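Thread: What's your written rule for lifting big stuff during demo collection?

gorel_bench
We're rewriting our house rules for hand-held gripper collection this October and I'm stuck on the section for large, awkward objects. Right now it says "operator may support the object as needed," which is mush. Basins are my headache, because people want to get their hands right up under the thing and then the wrist markers end up jammed against whatever they're holding.

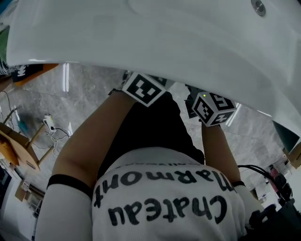 Both wrist cubes up close to the underside.

My draft says at least one full marker face stays clear of the object at all times. Too strict? Too loose? I'd love to see what you all have in writing!

laxdal_tam
Too loose, I think. We ask for 2 faces clear on each wrist. One face will track okay until the operator turns, and then you're cutting takes and everybody's grumpy. Also (sorry, I'm that person) I can see a power strip and a bunch of cable on the floor next to someone with their arms full. I'd put floor clearance ahead of marker stuff in your document.

gorel_bench
Fair. Cables are in section 5, but I guess that's pretty far down for something you can trip on. Moving it up.

rorden_pete
I'm going to disagree with Tam a little. Two clear faces sounds great on paper, but with a bulky curved object you'd be asking people to hold it in a weird way, and then your data is full of people holding things in a weird way. I'd rather lose a take. What I care about more is who's standing where. Our rule is one lead, and the second person keeps out of arm's reach unless the lead calls them in.
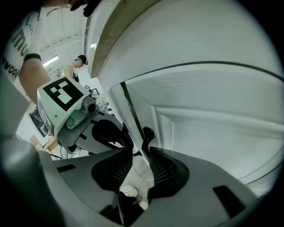 View from the gripper, second person further back.

That's about the spacing I'd want, for what it's worth. We also make people say "moving" out loud before the object shifts. Felt silly for the first week, now I do it at home with the couch.

laxdal_tam
Okay, but "lose a take" is easy to say when you're not the one labeling them, Pete.

rorden_pete
Ha, true. Still not changing my rule.

Dagný Lauritsen
I keep the standard for the Limmont group and we had this same fight. Where we landed is two sets of rules, one for hands and one for gripper tips. For hands, Pete's version. For tips, we're picky: fingers go on a rim or a flat edge, both sides, and you pause for a count of 3 before doing anything else. 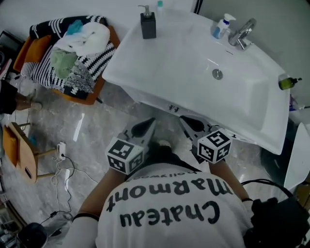 The other thing I'd add is a line about loose items. Ours says bottles and dispensers come off before any lift or tilt, and they stay put only if the task is contact without moving the object. Write down which kind of task it is before you start, or people will argue about it halfway through (ask me how I know).

gorel_bench
Oh, I like splitting it up that way. Do you log the pause or just trust people?

Dagný Lauritsen
Trust, plus I spot-check 7 takes per session. If the pause is missing in more than one, we redo the briefing.

laxdal_tam
I can live with the split. I'm keeping my two faces for tip work, though.

gorel_bench
Deal. I'll post the new draft tonight, floor clearance first, and you can all tear it apart.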